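Workshop Notebook, Paper Repair
November 2021
Entered by: Uthai Sangkhawat
Subject: Paste trials for the Heffernan ledgers, continued

The second series of paste trials was begun Thursday morning. The purpose is to settle on one adhesive for the torn leaves in ledger 2469 before treatment is scheduled in January. Wheat starch paste prepared by the usual method remains the standard for comparison. The alternatives are the Wimell cellulose powder and a mixture of the two in equal parts by volume.

Starch paste was cooked from 140 g of dry starch, which proved more than was needed. It was left covered overnight, passed through the horsehair strainer twice, and thinned with deionized water until it fell from the brush in a short ribbon. The Wimell powder was added slowly to cold water and still formed lumps. It should be prepared the evening before in future.
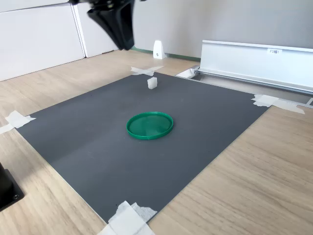 Gray mat on the wooden table.

Test strips were cut from the blank Rendach stock, along the grain and across it, and torn by hand to give a feathered edge. Mending tissue was applied from the back of each strip. Strips were placed between polyester web and blotter, then under glass with a light weight. The blotters were changed after the first half hour and again before lunch.

The starch mends dried flat along the grain. Across the grain there was slight cockling near the ends of the longer tears, where the tissue had been brushed out too wet. The Wimell mends showed no cockling but lifted at one corner when flexed. The mixture behaved much like the starch, with a longer working time, and is the easiest of the group to apply evenly.

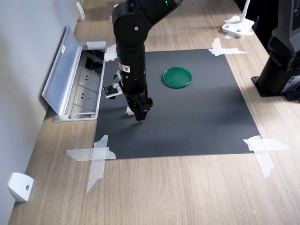

Fibers left at the torn edge need closer attention than they were given in the first series. Several strips were recorded as clean when loose fiber had in fact been trapped under the tissue. White on a dark gray mat is easy to find, even when the white piece is small and half hidden, and the pale grain of a light wooden tabletop gives no such help. Edges will therefore be inspected over a dark surface before pasting, and the inspection initialed on the strip sheet. Tweezers are to be wiped between strips.

Humidity in the drying cabinet was steady through the afternoon. The readings for the lower shelf are entered on the Soma log sheet and are not repeated here. The upper shelf dries faster, and strips from the two shelves should not be compared directly.

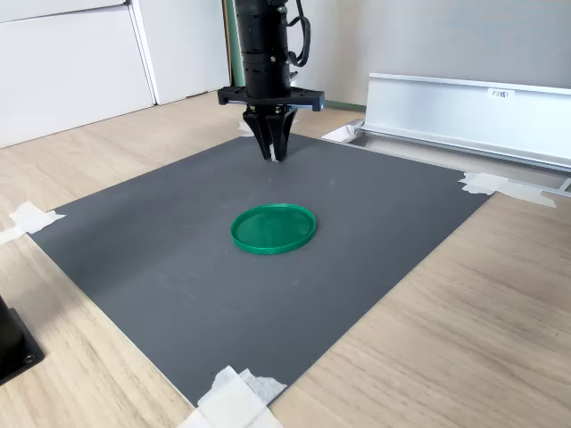
Strips on the upper shelf have accordingly been marked with a pencil dot and set aside. The total prepared to date is 102, including those spoiled in cutting. Peel testing will begin once all strips have rested for 2 full days under weight.

Outstanding items: reorder blotter in the heavier grade; label the remaining starch paste and discard it if it sours; ask Rendach whether the next delivery will be from the same making. The strainer has a loose rim and requires repair before the next batch is cooked.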